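Jolari, le module de fiches produits pour boutiques en ligne

Si vous tenez une boutique en ligne depuis quelques années, vous connaissez sans doute ce moment un peu décourageant où l'on ouvre son catalogue et où l'on découvre des fiches écrites à la va-vite, des tailles manquantes, des traductions à moitié faites... Jolari a été pensé pour ces soirées-là ! Le module s'installe dans votre administration Ziston et passe en revue chaque fiche, puis vous propose une liste de corrections que vous acceptez ou refusez, à votre rythme.

La formule Hayat convient aux petits catalogues, jusqu'à 205 références, et comprend 4 langues. Pour les boutiques plus fournies, la formule Govitz monte jusqu'à 1408 références et ajoute l'import par tableur, que nos clients nous réclamaient depuis longtemps (et on les comprend).

Vous retrouverez aussi quelque 80 modèles de fiches prêts à remplir, de la vaisselle à la papeterie, que vous pouvez bien sûr adapter à votre ton.

Compatibilité : Ziston, toutes éditions
Mises à jour : comprises
Assistance : par courriel, en français
Essai : gratuit jusqu'à fin octobre
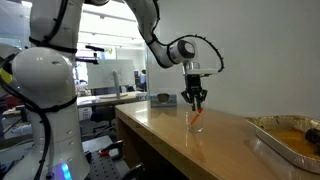

Bras robotisé blanc au-dessus d'une longue table en bois clair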